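Accueil | Listes | Archives | Fil précédent | Fil suivant | Aide

Liste : organisateurs-evenements
Objet : Re: Badges, file d'attente et salle plénière à Grarnosby

Bonjour à tous,

Je reprends le fil là où il s'est enlisé, c'est-à-dire à l'accueil, comme nos participants.

Le message de départ, pour ceux qui l'auraient effacé (je comprends) :

> Nous préparons la convention annuelle de Sullow au centre de
> congrès de Grarnosby, en septembre. 237 inscrits, une plénière le
> matin, des ateliers l'après-midi. Le client veut des badges
> imprimés sur place, à l'arrivée, « pour l'effet ». Le prestataire,
> Amrani, nous propose 3 bornes. Est-ce que quelqu'un a déjà fait ça
> avec un café d'accueil dans le même hall ? Et combien de temps
> faut-il prévoir avant l'ouverture de la plénière ?

J'ai déjà fait ça, oui. L'effet est garanti. Chez nous, il a pris la forme d'une file qui passait devant les bornes, contournait le vestiaire et revenait croiser celle du café, de sorte que des gens venus chercher un croissant sont repartis avec un tour de cou. Le directeur général, lui, n'avait ni l'un ni l'autre et attendait très dignement derrière une plante verte.

Avec le recul, les bornes marchaient bien. Notre erreur était d'avoir annoncé « accueil à partir de 8 h 30 » pour une plénière à 9 heures. Un congressiste normalement constitué lit « 8 h 55 ». Depuis, j'écris « café à 8 heures, portes fermées à 9 heures » et je constate que la menace d'une porte fermée vaut toutes les signalétiques du monde.

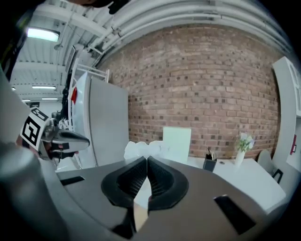

Une remarque de Fludari, reçue hors liste et que j'ai le droit de recopier : chez eux, au-delà de 200 personnes, on imprime tout la veille, on classe par ordre alphabétique et on garde une seule borne pour les retardataires, les erreurs et les gens qui ont changé de société dans l'intervalle. Le client qui tient à son effet peut toujours aller regarder la borne.

Je signe des deux mains, avec une réserve sur l'ordre alphabétique. Il faut décider à l'avance ce qu'on fait des particules et des noms composés, et l'écrire sur un papier scotché à la table. Sans quoi la personne de gauche classe à D, celle de droite à L, et un invité d'honneur apprend à 8 h 50 qu'il n'existe pas.

Pour le café dans le même hall : à Grarnosby, demandez la mezzanine. Le centre vous répondra qu'elle est réservée aux cocktails. Insistez. On nous l'a accordée après 7 courriels, dont un seul contenait une information nouvelle. L'escalier fait le tri tout seul, on ne monte qu'une fois badgé.

Reste la question des tours de cou aux couleurs de Sullow. Vérifiez l'attache avant de valider le bon à tirer. Avec une attache simple, le badge passe la journée à l'envers et tout le monde discute avec un logo - c'est peut-être ce que souhaite le service marketing, mais autant le lui demander.

Je veux bien le plan du hall si quelqu'un l'a dans une version postérieure aux travaux. Le mien indique encore une cabine téléphonique.

Bien à vous,
un abonné de la liste

Messages récents sur la liste :
- Traiteur : repas sans gluten commandés, repas sans gluten mangés par les autres
- Micros-cravates ou micros main pour une table ronde ?
- Re: Re: Navettes gare-hôtel, qui paie l'attente ?
- Questionnaire de satisfaction : papier ou téléphone

Contact du modérateur | Se désabonner | Haut de page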